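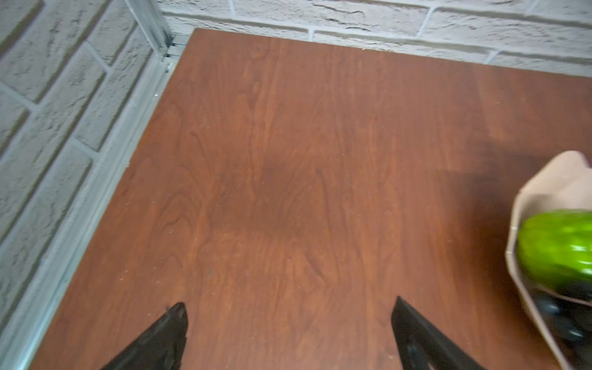
Mustum brings its make-believe fruit bowl to Plernville

PLERNVILLE, July 2026 – I've been putting fake fruit in bowls for longer than I'd like to admit, and I'm very happy to say that our newest set is finally out of the workshop and on the shelf. It's called the Sustley Bowl, and it goes on sale this month at the Mustum shop in Plernville and through our friends at Vakulenko, who are handling all the mail orders.

If you've never bought artificial produce before, you're probably picturing the dusty wax apples at your grandmother's house. I was raised on those too! What I wanted was a bowl that looked like somebody had just come back from a market with a few things they couldn't resist. So the Sustley has a custard apple in it, all green and knobbly, next to a fat bunch of dark grapes and something round and purple (half my customers call it an onion and the other half don't, and I've stopped arguing).

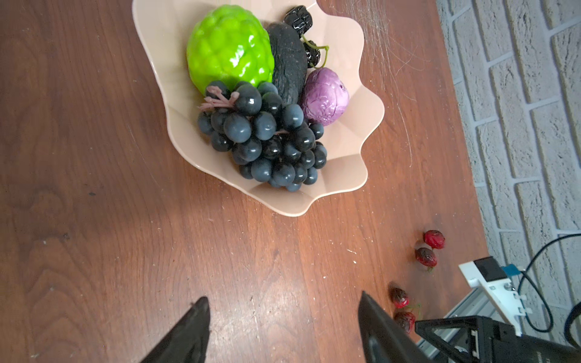 Grapes up front, custard apple on the left, in the wavy-rimmed bowl.

The bowl itself took me the longest. I went through 4 versions of that rim before I was happy with it. A straight edge made everything look like it was sitting in a mixing bowl, and the first wavy one was so deep you lost the grapes completely. The one we settled on flares out like petals, so the fruit can lean over the side a little. It's a pale color that sits nicely on dark wood – my own kitchen table is pine and it looks fine there too.

People ask me how to arrange the pieces, and my advice is to take everything out first and start over. Put the big round things in, let the grapes fall toward the front, and then tuck the small berries wherever there's a gap.

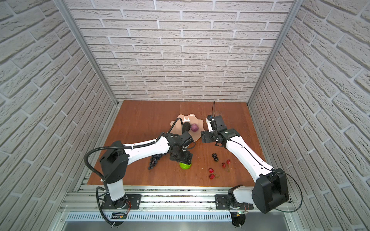

If something doesn't want to fit, leave it on the table next to the bowl. I do this with one or two pieces all the time and it makes the whole thing look more lived-in. The strawberries are especially good for it. They're small, they're very red, and they get lost under the grapes anyway.

For the first run we've made 322 sets, and every one comes with a bowl, the fruit and a little card with two arrangements to copy if you're feeling stuck. Loose pieces will be sold separately at the shop, so you can swap the grapes for more berries or build a bowl that's nothing but green. Wipe everything down with a damp cloth now and then and keep it off a sunny windowsill, please. Dark colors fade first.

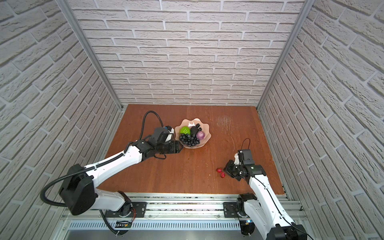
Two strawberries left out on the table, with the rest in the bowl.

We'll be putting bowls together at the Plernville shop all through the opening week, and you're welcome to come in and try your hand at it before you buy. Bring the kids if you like, they're usually better at it than I am. Stores that would like to carry the Sustley can write to Vakulenko for the wholesale list, and anyone from the press who wants a set to photograph can ask at the Mustum counter.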